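Vernemier Lidded Waste Bin, Model Prultton
Set-up and Care Guide, July 2024

Section 2. Fitting the liner and seating the lid

Read this section before first use. The hinge pin and the retaining ring are packed in the small bag taped under the base.

2.1 Fitting the retaining ring

1. Stand the bin on a level surface. Leave 2 inches clear behind it so the lid can swing back.
2. Open the lid fully.
3. Lift out the retaining ring by its two tabs. Do not pry it with a blade.
4. Lower the liner into the body and fold the top edge over the rim.
5. Press the ring down over the folded edge until both tabs click.
6. Close the lid slowly. If it stops short, the liner is bunched at the hinge -- open the lid and smooth it out.

Note: Use liners of 10 to 12 liters. Larger liners gather under the ring and hold the lid open.

Caution: Keep fingers clear of the hinge when closing the lid.
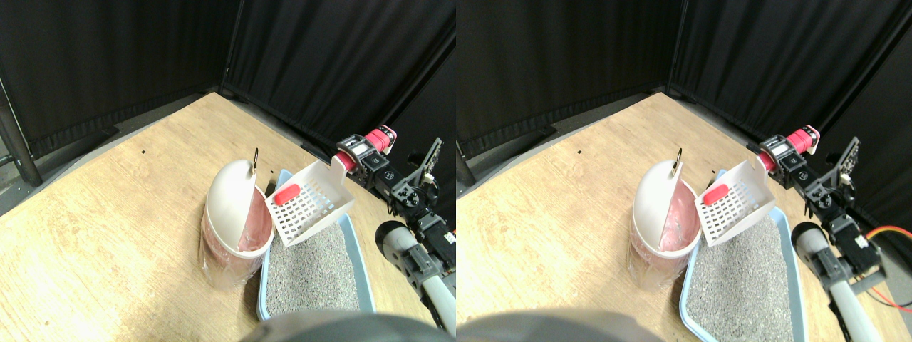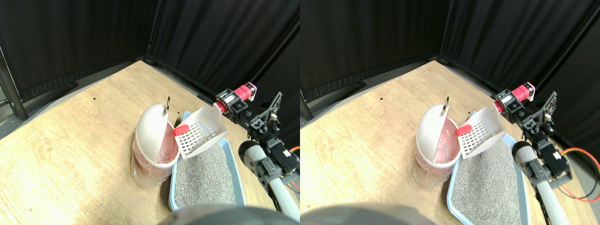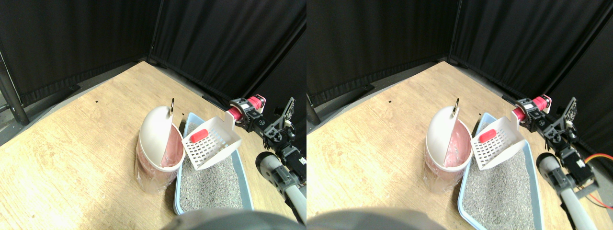
Can the bin be used without the retaining ring?
The lid will still close, but the liner can slip into the body under load. Leave the ring in place for all normal use.

2.2 Removing a full liner

1. Open the lid and release both tabs on the ring.
2. Gather the edges of the liner and tie them before lifting.
3. Lift straight up. If the liner sticks, tilt the body slightly to let air in under it.
4. Wipe the rim before fitting a new liner.

2.3 Cleaning

Wash the body and ring with warm water and mild soap. The lid may be wiped in place or taken off by sliding the hinge pin out to the left. Dry all parts before refitting.

Caution: Do not use bleach or abrasive pads. Bleach will make the hinge pin brittle.

2.4 Spare parts

Rings and hinge pins are supplied by Bailly, Bristden. Pins sold before September have a flat head and do not fit this model -- check for the round head when ordering.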